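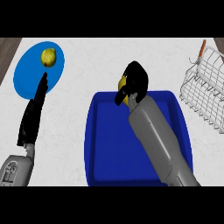 A reader from Plitgate wrote in last month to say that her preserved lemons had gone soft and gray at the top of the jar, and could I please explain, slowly, what she should have done. She had followed a recipe off the back of a salt box, which gave her three sentences and wished her luck. I wrote her a long letter back, and then I thought, well, that letter is most of a page already, so I might as well finish it and put it up.

I've been salting lemons for a good many years now, and it is one of the easiest things you can do in a kitchen. There's no cooking to it. You cut, you salt, you squash, you wait. Most of what goes wrong goes wrong because somebody was in a hurry or a little shy with the juice.

## What you'll need

- 8 or 9 small lemons, with 4 or 5 more for juicing
- Coarse salt with nothing added to it (no iodine, no anti-caking powder)
- One wide-mouthed quart jar with a lid that isn't bare metal inside
- A sharp knife, a wooden spoon, and a bowl

If you like spices, a bay leaf and a few peppercorns are nice. I leave them out of the first jar of the season and then get fancy with the second.

## Picking the lemons

You're going to eat the peel, so the peel is what you shop for. Look for thin-skinned fruit that feels heavy for its size. A few speckles or a touch of green won't hurt anything, but I pass over any that have soft spots. Unwaxed is best. If all you can get is waxed, put the lemons in a colander, pour very hot water over them, and scrub them with a brush until the peel stops feeling slick. Dry them well.

I buy mine at Drolley, the produce market out past the rail yard, and they'll sell you a bag of the small ones cheaply because most people want the big showy kind. Small is what you want! They fit in the jar, for one thing, and you won't have to fight them.

## Getting the jar ready

Wash the jar and lid in hot soapy water and rinse them well. Set the jar right side up on a baking sheet and put it in the oven at 320°F for 13 minutes, then turn the oven off and let the jar cool down in there with the door cracked. (The lid stays out of the oven — I melted the seal on one and the kitchen smelled like a tire shop until supper.) Be sure the jar is completely cool before any lemon goes near it. Cold fruit and hot glass don't get along.

## Cutting and salting

1. Trim off the little nub at the stem end.
2. Stand a lemon on its trimmed end and cut down through it as if you were going to quarter it, but stop a half inch from the bottom so it holds together like a flower.
3. Flick out any seeds you can see. Don't go digging for the rest.
4. Hold the lemon open over the bowl and pack a heaping tablespoon of salt down into the cuts. Whatever falls in the bowl gets scraped into the jar later.
5. Close the lemon back up with your hand and set it aside while you do the others.

Check your fingers for paper cuts before you start this part. You'll find out about them either way, but it's kinder to find out before.

## Packing

Put two tablespoons of salt in the bottom of the jar. Push in the first lemon and press down on it with the wooden spoon until it gives up some juice. Then the next, and the next, pressing hard each time. It will look like they can't possibly all fit, and then they squash down and there's room for one more.

Leave an inch at the top. Tip in the salt from the bowl, then juice your extra lemons and pour the juice over until everything is covered by a good half inch. This is where my reader came to grief, I'm fairly sure. Her recipe told her to trust the lemons to make their own juice, and some of them will and some of them just sit there. Any peel that pokes up into the air is going to turn gray or grow fuzz. If yours want to float, wedge a small clean glass weight on top, or a folded piece of peel you don't mind throwing away later.

Please don't top it off with water. I know it's tempting when you've run out of lemons and the store is closed.

## Waiting

Put the lid on and leave the jar on the counter, out of the sun, for three days. Turn it upside down and back once a day (over the sink, in case it dribbles) and press the lemons down again if they've risen. After that it goes in the refrigerator for at least three weeks, and four is better. I start my first jar in June and it's ready right when the cucumbers and tomatoes come in.

You'll know they're done when the peel is soft all the way through and a fork slides in without any argument. The juice will have thickened to something like syrup. A bit of lacy white stuff on the peel is usually just salt coming out of the brine, but fuzz in any color, or a smell that makes you pull your head back, means the whole jar goes in the trash.

## Using them

Take out what you need with a clean fork. Rinse it under the tap, scrape away the pulp, and slice the peel as thin as you can manage. Start with less than you think, maybe a quarter of a lemon for a pot of something that feeds four, and hold back on any other salt until you've tasted.

It's lovely with roast chicken, and stirred into plain rice with butter. I put it in potato salad and in lentils, and I've been known to mince a little into tuna for sandwiches. Save the brine too, because a spoonful in salad dressing does the work of both the salt and the lemon.

Kept cold and covered in its own juice, a jar will last six months at our house, if we don't finish it first. When the level drops, squeeze in another lemon and push everything back under.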